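Search talks Enter keyword
6 comments 200 shares

Speaker notes - "The Tray and the Paper Bag: Clearing a Glass Table"
Roscoe Ridgeway, Valtgate home and workplace evening, Thursday, May 6, 2021

Say hello, thank Eduardo Louro for the introduction, and let people finish finding their chairs. Don't rush this bit. Last time I was on to the second slide while half the room was still pouring tea, and I felt terrible about it.

Start with my grandmother's front room. She had a round glass table that she loved dearly and complained about every day of her life, and I think anyone who has lived with one will understand both halves of that. Ask who has a glass table at home. Ask who would buy another. (Pause for the laugh, if there is one.) 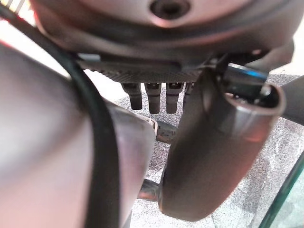
Move on to paper bags. I do like a brown paper bag, and I'll admit I keep far too many of them, folded behind the bread bin. Once a bag has been crumpled it never sits flat again, so it wants to be picked up first, before you start on anything else. Hold it from the top or the side, whichever gives you a decent handful, and lift it clear of the glass. Dragging it leaves crumbs in a long line and you'll be going back over them with a cloth.

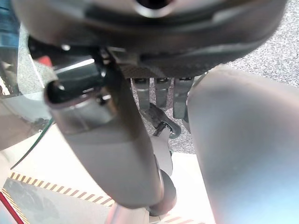 Slide 3 - close up, with the narrow gap between two grey fingers.

Now the tray. My favourite is a plain rectangular plastic one with rounded corners and a bit of a rim, nothing fancy. Tell the Waltetti café story here, but the short version please, Roscoe. The rim keeps a rolling lid or a teaspoon from going over the side, and the rounded corners are kind to your hips when you're carrying it through a doorway. On a round table a rectangular tray will often hang over the edge a little, and I'd slide it inward before putting any weight on it.
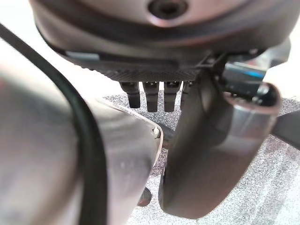
Should the bag go on the tray with everything else?
I'd carry it on its own, straight to the recycling or the cupboard, and keep the tray for things that need a flat bottom under them.

Somebody may ask about cleaning the glass afterwards. Crumbs off first with a dry cloth, then a damp one, then dry again, working toward yourself in overlapping strokes. You can see the carpet right through a clear top, so give that a going over as well while you're at it.

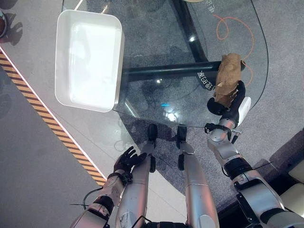

If there's time, have two people come up and try it with the bags from the supper table. Otherwise go straight to the thank yous, mention the September session, and remind everybody that the side door locks behind them.

623 views 2 replies

Recent talks
Folding Tablecloths Without Help - Eduardo Louro
What Lives Under the Sink
Setting Up a Small Lunch Room
Carpets, Crumbs and Patience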